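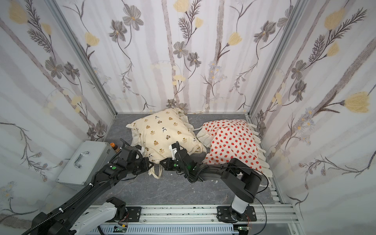

How are the finish times in the Brakport results set measured?

Gun time for the first 35 runners across the line, chip time for everyone after them. The column time_basis says which one applies to each row.

Brakport Trail Results - data card

Contents
One CSV file, results.csv, with almost 700 rows. Each row is one runner in one race. The races are the Redwood loop, the Figueiredo ridge run and the Ilance night race, which starts at 9 p.m. Ilance was left off the calendar for two seasons after the fire road washed out, so there are fewer rows for it.

Columns
race - redwood, figueiredo or ilance
season - 1 to 6, counted from the first year of the series
bib - number as printed on the start list
category - open, masters or junior
finish - h:mm:ss
time_basis - gun or chip
split_1, split_2 - time at each aid station, blank if missed
status - finished, dnf or dsq

Names and birth dates have been taken out. Bib numbers are not kept from one season to the next, so you can't follow a runner across years.

Known problems
Season 2 splits for Figueiredo were written down by hand at the upper aid station and are rounded to the nearest minute.
The mat at Redwood failed in season 4. Finish times there come from the backup stopwatch, and split_2 is blank for the whole field.
Bib 225 appears twice in season 3. Both rows are real. A spare bib was handed out at the start with the wrong number on it.
The Figueiredo course was rerouted after season 5 to go around the quarry and has more climbing now. Don't compare times from before and after without allowing for that.

Updates
New results go in each May, once protests have closed. Corrections to older seasons are listed in changes.txt.

Use
Free to use for any purpose. Please credit Brakport Trail Results if you publish a chart or table from it.

Maintainer
Sebastian Sârbu. Send corrections with the race, season and bib number, and a photo of your printed time slip if you still have it.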